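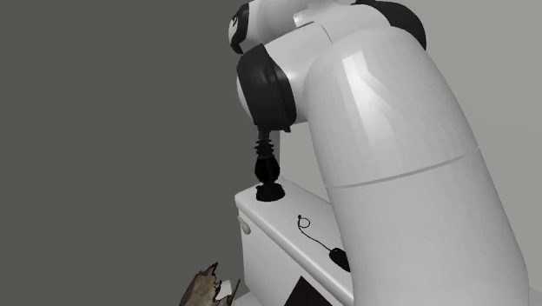 Sim render, suction cup down on top of the cabinet

Sim before I bolt anything down
Posted by ctpainemal, February 2024

Workshop build at Trostanwood. The arm goes next to the white cabinet and has to pull the drawer by its round knob. I'm still in simulation. The bellows cup sits fine on the top panel, but I haven't found a pose for the knob that I like. Base is 70 cm from the cabinet front in the model. Too close?

hegarty_b
Too close. Look how much of the cabinet the big link is blocking already. I'd go to 82 and run it again.

zarwood_seb
Disagree with Bernadette. At 82 you're near full stretch with the drawer shut, and you still want some bend left in the elbow. The cup is the problem. A flat cup won't seal on a small round knob.

ctpainemal
Could stick it to the drawer face next to the knob and ignore the knob.

zarwood_seb
That would work if the face is smooth. Is it painted?

ctpainemal
Painted, two coats, a bit of orange peel.

quyen.t
Then test a real cup on it by hand first. My sim gave me a perfect seal every time and the real panel leaked. Also, are you modeling the cable on the top? Mine was a rigid body and it jammed the planner.

ctpainemal
It's in there, rigid for now. I'll take it out for the reach tests.

hegarty_b
Leave it in. You'll have cables in the shop too.

ctpainemal
OK, cable stays. Running 28 poses tonight at 70 and the same set at 82. Will post the numbers.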